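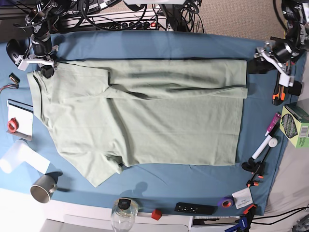 Jornada de puertas abiertas en Hevberg: doblado de camisetas con dos brazos

Foro: Manipulación y robótica de servicio

bgolestani
Estuve el martes en la jornada de puertas abiertas de Hevberg. Dejo notas por si le sirven a alguien que esté montando algo parecido. La demostración principal era doblado de prendas con dos brazos sobre mesa, política aprendida por teleoperación, sin marcadores en la tela. La presentó Vikas Khurana y duró 30 minutos con preguntas incluidas.

Secuencia: la prenda entra orientada de lado, los dos brazos toman el borde superior por los extremos, tensan, levantan y pliegan hacia dentro. Después uno sujeta y el otro alisa. Los dedos son de plástico blanco. Según Khurana los imprimen ellos y los cambian cada 14 días.

De 6 intentos salieron bien 4. Los dos fallos fueron del mismo tipo: una pinza coge una sola capa donde debía coger dos y el pliegue se abre al levantar.

d_katene
¿Qué entiendes por "salieron bien"? Sin criterio de aceptación, ese 4 de 6 no dice gran cosa. En Molton medimos la desviación del borde respecto a la línea de pliegue y descartamos a partir de un umbral. A ojo todo parece aceptable.

bgolestani
Criterio de ellos: prenda rectangular y ninguna manga fuera. No midieron nada con regla. Pregunté por la desviación y me contestaron que no la registran en las demostraciones, solo en las pruebas internas.

Añado lo del agarre, que es lo que más me interesaba. La tensión previa se hace con las dos pinzas a la vez en el borde superior, y la derecha del robot apenas se separa de la mesa mientras la izquierda sube un poco. Pregunté si era deliberado. Khurana dijo que sale de los datos: los operadores lo hacían así y la política lo reproduce.

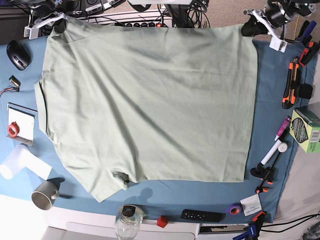 Rhys Sheehan: discrepo con llamar a eso tensión previa. Si no hay lazo de fuerza en la muñeca, es control de posición y la tela absorbe el error. Con algodón funciona. Con un tejido elástico el borde se ondula y el pliegue sale torcido. Lo comprobamos con Raptis el año pasado y acabamos poniendo estimación de par por corriente de motor.

bgolestani
De acuerdo en lo del lazo de fuerza. No lo llevan, lo confirmaron. Lo de tensión previa es el término que usaron ellos y lo he copiado sin más.

d_katene
Entonces la comparación con Skuvotero no procede. Skuvotero parte de prenda arrugada y aquí la prenda entra casi extendida. Es otra tarea, bastante más fácil.

hollis_b
Yo estuve en el turno de tarde y matizo dos cosas. La primera: a nosotros sí nos enseñaron un intento con la camiseta hecha un ovillo. Tardó mucho y lo pararon, así que Declan tiene razón en lo esencial. La segunda: la luz influye. Con la persiana subida los agarres en las esquinas empeoraron, y al bajarla se corrigió. Puede ser casualidad, con tan pocas repeticiones no lo afirmaría.

Firmado, Bronwyn Hollis

bgolestani
No vi lo del ovillo, gracias. En mi turno la persiana estuvo siempre igual.

Me faltaba la segunda parte, la de objetos pequeños. Misma superficie de tela azul, pero cambia el problema: ya no hay que deformar nada, hay que elegir por dónde cerrar. Caja de cartón, tubos, una tapa redonda. La vista de muñeca es la que decide la aproximación final y la cenital queda para localizar.

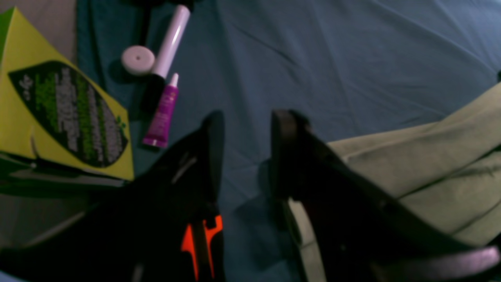

El caso difícil es el tubo blando. Si los dedos cierran por el cuerpo, cede y gira; si cierran por el extremo prensado, aguanta mejor. La caja no tiene misterio salvo cuando está girada respecto a la pinza, que obliga a reorientar la muñeca antes de bajar. Otro detalle: los propios dedos tapan buena parte de la imagen y su sombra cae justo en la zona de agarre. Les pregunté si lo compensan. Respuesta corta: no, entrenan con la sombra puesta.

r_sheehan
Entrenar con la sombra es razonable si la luz es fija. Si no, vuelves a lo que cuenta Bronwyn. Yo pondría un anillo de luz en la muñeca y me quitaría una variable.

d_katene
El anillo mete reflejos en plástico brillante. Ya lo probamos - lo quitamos a la semana.

r_sheehan
Con difusor no. Pero depende del sensor.

hollis_b
¿Alguien sabe si repiten en noviembre? En recepción me dijeron que sí, en la web no hay nada.

bgolestani
Khurana habló de noviembre sin fecha. Si repiten, llevaré una prenda elástica y una regla.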